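# Truvano T3 replacement finger pads (sold in pairs)

I get more emails asking "can it do my washing yet?" than asking what the pads are made of, so let me deal with that one first. Sort of. Bits of it. If you're hoping to bolt a pair of these on and come home to folded shirts, save your money for now! If you're tinkering with cloth, packing jobs or fiddly kitchen stuff and your old pads have gone slippery, read on.

The T3 is the flat rectangular pad, in dark green only (I asked, and no, they won't do me a blue). It fits the Mulligan hand-held gripper and the older Paton arms, provided you've got the newer mounting bracket. One screw per side, and please don't overtighten it. I've had three sets back with split corners and every one had been cranked down like a wheel nut.

What do they do well? Boxes, jars, tubs, anything with a bit of stiffness to it. On the packing bench at our Gralgate unit I'd trust them with most of what comes through, and I'd happily leave an arm to get on with it while I put the kettle on. Cloth is a different animal, and mesh laundry bags are my own personal nemesis.

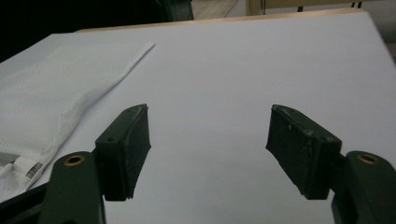
A bag like that lies so flat there's hardly an edge to get hold of, and then once you've pinched a bit you still have to find the zip, hold the other side still and pull. My mum does it while talking on the phone. I ran 246 tries at picking up a flat mesh bag by its edge and got a clean lift on 118 of them, which I was quite chuffed with until Kosmas Sarantis, who shares the bench with me, pointed out that's worse than a coin toss. Fair enough. Opening the zip afterwards I'm not even going to put a number on.

So, my view: shop-floor picking, yes, today, if you keep the jobs dull. Emptying a crate, fine. Laundry from basket to drawer, I'd say years off, and pads won't be what fixes it (though worn ones certainly don't help).

**In the packet**

- 2 finger pads
- 2 fixing screws
- 1 hex key

Wipe them with a damp cloth, no solvents. Scuffs are normal; swap them when the face feels shiny. We've up to 546 pairs arriving in January, and you can join the waiting list by dropping me an email with your gripper model.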